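The Corn Supper Gallery

Every summer, right when the corn gets good, our kitchen more or less stops making anything else. I have been meaning for years to put a page together about it, and this is finally that page. It covers the whole stretch from the first bag carried in from the car to the last jar of relish pushed to the back of the fridge, with the plates and the counter in between, and I have let myself go on a bit under each heading, as those of you who have been reading the Luluvau kitchen pages for a while will have come to expect.

A word on how it is laid out. Each part has its own heading and a few lines to go with it, so you can dip in wherever you like. If you only came for the relish, it is near the bottom, and I won't be hurt.

The bag

Fourteen ears is what fits in our big canvas bag without the handles complaining, so 14 ears is what we buy. The farm stand on the Fosness road sells them from a wagon with the sides let down, and you choose your own. I like to feel along the husk for a full, firm tip and leave the peeling-back for home, out of courtesy to whoever comes along after me. The silk should be a little sticky and brown at the very end. If it is dry and black all the way down, I put it back and pick another.

We try to go early, before the sun has been on the wagon for too long. Sweet corn starts losing its sweetness the minute it is picked, or so my family has always told it, and I was raised to get the water on before the corn is even in the house. I have relaxed about this. A night in the refrigerator, husks still on, has never spoiled a supper of ours.

The husking

Husking happens on the back step, always, with a paper sack between your feet. I grew up thinking of it as a chore and somewhere along the way it turned into one of my favorite parts of the day. You pull the first few leaves down one at a time, and then you get impatient and grab the whole rest of it in two big handfuls and snap it off at the stem. The silk goes everywhere. A damp dish towel rubbed down the ear from tip to stem will take care of most of it, and the rest you can pick off at the table like a civilized person.

Save a few of the inner husks if you have the patience. They are soft and pale and they make a nice wrapper for a piece of fish on the grill.

The counter

Our counter is speckled gray stone, and I will say that I did not choose it (it came with the house) but I have grown very fond of it. It hides crumbs, which is both its best and its worst quality. For corn it is just about perfect, cool under your hands and easy to wipe down, and the yellow looks so cheerful against all that gray. I like to clear everything off before we begin and bring things back one at a time, starting with a plate and an ear of corn.

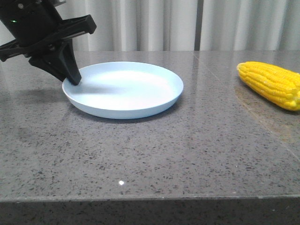 Photo: Luluvau kitchen pages

The light-blue plate and the yellow corn, before anything has been served. I do love those two colors together – the plate is such a soft, powdery blue that it goes nearly white where the light lands on it, and next to it the corn looks like something out of a child's paint box. The gray speckles of the stone set them both off nicely, I think.

The plate

Since I get asked about plates more than I get asked about recipes, a little more on this one. It is shallow and round, with a raised rim that curves up gently and a good wide flat middle, and that rim is what makes it so useful for corn. Butter runs. It runs off the ear, down your wrist if you let it, and across any plate you put under it, and a bit of a rim keeps it where you can get at it again with a heel of bread.

I found mine in a box lot at the Gorotell market, where you have to take the whole box or leave it. The box also had a gravy boat, a great many saucers and a cookie cutter shaped like a goose. The plate was the reason I paid, although the goose has earned its keep every December.

I would serve corn on a pale plate over a dark one any day of the week. Dark plates show every smear of butter and every grain of salt, and by the second ear it all looks a little sad. Pale blue forgives you.

The pot

We boil ours, mostly. There are people in the family who will only eat it off the grill, and in August I give in to them, but a big pot of water is how I learned and how I still do it when it is up to me. Bring the water to a proper rolling boil, slip the ears in, put the lid on, and turn off the heat. Then leave it alone for 9 minutes. I have tried it shorter and I have tried it longer and I always come back to nine.

No salt in the water, please. Save it for the table, where you can taste it. A spoonful of sugar is an old habit from my grandmother's side, for corn that has been sitting around, and I wouldn't say no to it late in the season when the ears are getting a little starchy.

The butter

Take the butter out in the morning. I cannot stress this enough, and I forget it every single time. Cold butter skates along the top of the ear and falls off the end, and then you are chasing it around your plate with a knife. Soft butter goes on with the back of a spoon and gets down between the kernels.

For a crowd I mash up 100 grams of it with a pinch of flaky salt, the juice of half a lime and a small handful of chopped chives, and put it out in a little bowl at each end of the table so that there is less reaching. You can also do it with smoked paprika and a bit of grated garlic. The children prefer it plain, and I have stopped trying to talk them out of it.

The salad, for the ears left over

There are always ears left over, since I cook the whole bag. The next day, stand each one up in the middle of a wide bowl and cut straight down with a sharp knife. The kernels come off in long sheets that hold together for a moment and then fall apart, and it is very hard not to eat them by the fistful as you go. Toss them with chopped tomatoes, a little red onion that has been sitting in vinegar, torn basil, olive oil and plenty of black pepper. It wants half an hour on the counter before you eat it.

If you happen to have some crumbly white cheese in the house, put that on too. It goes on the same blue plate if it is just for me, and I eat it standing up with the back door open.

The relish

The relish is an old Bermúdez recipe, from the family who had our house before we did. They left it inside a cupboard door, written straight onto the wood in pencil, and when we repainted the kitchen we painted carefully all the way around it. I make it at least once every summer. It wants corn kernels, red pepper, onion, celery, cider vinegar, sugar, mustard seed and a bit of turmeric, all simmered together until the onion has gone soft and the whole house smells sharp and sweet.

The card – the door, I should say – gives 490 grams of kernels, a figure so particular that I have never dared to round it up. I keep my relish in the refrigerator and we eat it within a couple of weeks, mostly on sausages, now and then on a boiled potato, and once, very late in the evening, straight out of the jar with a teaspoon.

The cobs

Don't throw the bare cobs out yet! Snap them in half, cover them with water in the same big pot, add an onion and a bay leaf, and let them tick away on low for an hour while you do the dishes. You get a light golden stock that freezes beautifully. In February, when summer feels like something that happened to other people, it makes the nicest potato soup I know.

I will add the peach page when the peaches come in. The tree by the fence is loaded this year, and I have already put the goose cutter somewhere safe, in case anybody wants pie crust.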